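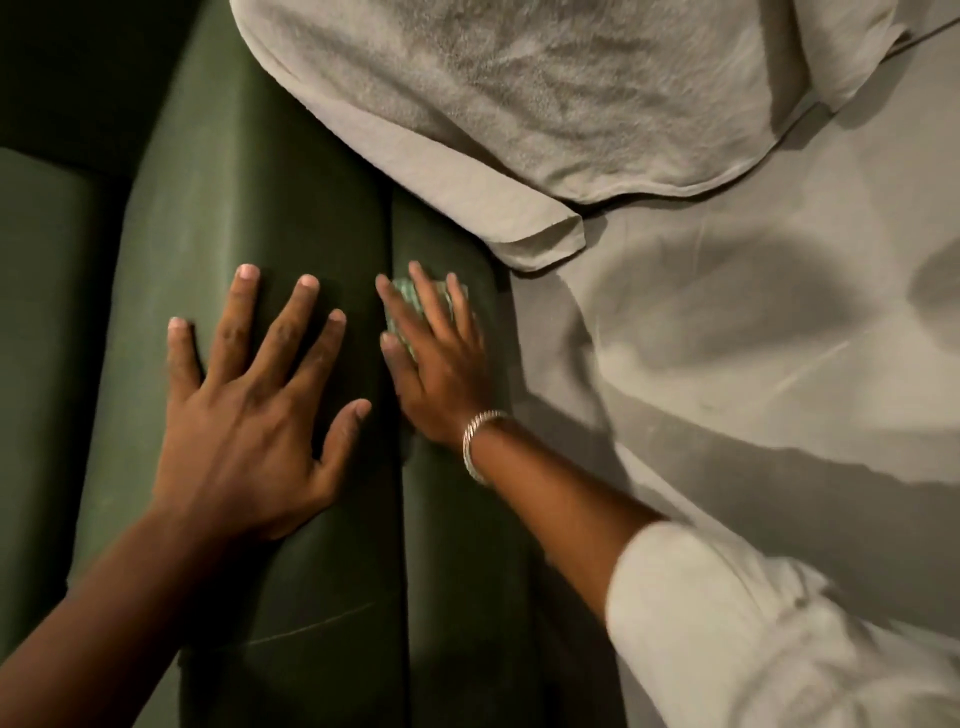

Fórum > Genealogia e memórias > Obituários antigos

Tópico iniciado por tiadalousa, outubro, 21h40

tiadalousa: Encontrei o obituário da minha bisavó, Clotilde Gaillard, num jornal de Urnitz!! Cinco filhos, todos com nome (eu só conhecia dois), e ainda a morada na rua Besson!

marmelo77: Que achado! Mas cuidado, os obituários erram muito nas idades.

tiadalousa: Este bate certo com o registo de batismo, já confirmei :)

rui_b: Discordo do marmelo, na página 155 do livro de Grutlow as idades estão todas bem. Procura lá os irmãos!

marmelo77: Nas de Nurnik não estão, rui.

Este site utiliza cookies. Aceitar | Recusar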